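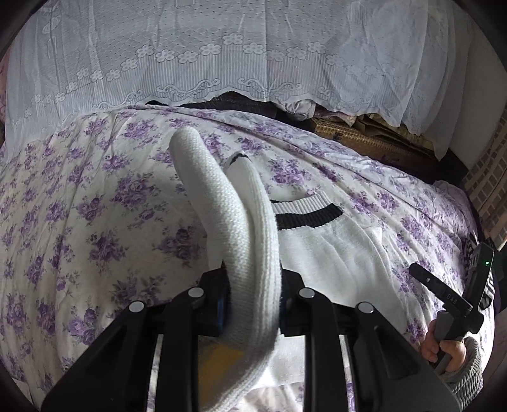
3.2 Outreach sites and recruitment

Blood pressure screening was offered at two community sites in Dritcombe and one in Furklow. All three were within walking distance of a bus stop and were open on at least two evenings a week. Sites were chosen from a list supplied by the district health office, and those already hosting a screening program were excluded.

Adults aged 30 or older were eligible if they had not had a reading taken by a health worker in the past 12 months. Pregnant women and people receiving dialysis were referred to their usual clinic and were not enrolled. Written consent was obtained in the participant's preferred language. Where a participant could not read the form, it was read aloud by a staff member who took no part in the measurement.

Three seated readings were taken on the left arm at one-minute intervals after five minutes of rest. The first was discarded and the other two averaged. Cuff size was selected from the mid-arm circumference. Staff were trained by two of the authors (L.B. and D.A.) following the protocol of Baptista and Amarasinghe, with a refresher session in July.

Figure 1. Flow of participants through the study. Invitations sent, 2,000; screened, 400; referred for follow-up, 120.

As Figure 1 shows, one in five of those invited attended, and 30 percent of those screened were referred. Attendance was higher in Furklow than at either Dritcombe site. The invitation letter was the same in all areas, but the Furklow site shared a building with a pharmacy - a feature that Chauke and Van Dijk also linked to higher turnout in their earlier survey.

Referred participants received a printed card with their average reading and the phone number of the nearest clinic. Those who had not booked a visit within two weeks were called once by a nurse. No payment was offered at any stage. Bus fares were refunded on request, and refunds were logged separately from the clinical records.

Enrollment closed in October 2022. Records were entered twice by different staff members, and mismatches were settled against the paper form by A. Gunawardena.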